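The Slowest Dishwasher in the Building
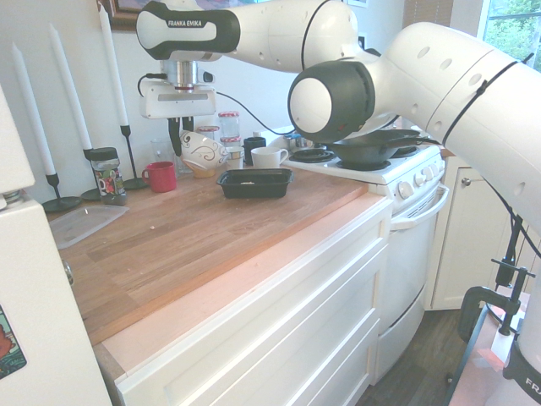

The arm lifts a bowl above the butcher-block counter, among the mugs and jars.

The pitch, when Neteo brought it to the staff of the Villalobos guesthouse in March, was that the arm would take over the boring part. Cups, bowls, the breakfast things that pile up beside the stove. The people who had been doing that work would be free for guests.

Marisol Orozco has run the guesthouse kitchen for six years, and she has a question she keeps asking. Free from what, exactly?

"I can put away a counter of dishes while I'm waiting for eggs," she told me. "I never thought of it as a job. Now it's a job, and it has a schedule."

The schedule is taped inside a cabinet door. The arm runs in the late morning, after the last plates go out. While it runs, the stove stays off and someone has to be in the room. That someone is usually Orozco, who used to spend the hour doing the ordering. She now does the ordering at home.

Neteo supplies the software and a weekly phone call. A second company, Kernport, handles the hardware and charges the guesthouse 185 dollars a month under what it calls an early partner rate. Neither would tell me what the rate becomes later. Neteo did send a slide claiming the system saves 32 minutes a shift. I asked how the number was reached and got the slide again, in a larger file.

I watched for most of a morning. The arm is good at holding things, I'll give it that. It is less good at deciding. It would stop over a mug for so long that I started to feel bad for the mug. Orozco waited, hands in her apron pockets, and when it set a glass down too near the edge she moved it back without breaking off what she was saying to me.

That small correction doesn't appear in any report. The weekly log counts pickups. It has no column for the person who slides the glass over, or who clears the awkward things away before a run so the numbers come out well. Orozco does both, and she learned to do them without being asked or paid more.

Her hours haven't been cut. She wants that in print, and it deserves to be. But the kitchen had 4 part-time helpers last summer, and the owners have put off hiring for this one until they see how the trial goes. It's hard to call that a job lost to a machine. It's also hard to find anyone in that kitchen who thinks the two are unrelated.

A manager at Stovano, which runs a string of small inns and is weighing the same system, told me his staff were "excited to be upskilled." I asked whether I could speak with any of them. He said he would get back to me.

The Villalobos trial comes up for renewal on June 1, 2026. Orozco hasn't been asked for her opinion, though she has been asked to fill in the log.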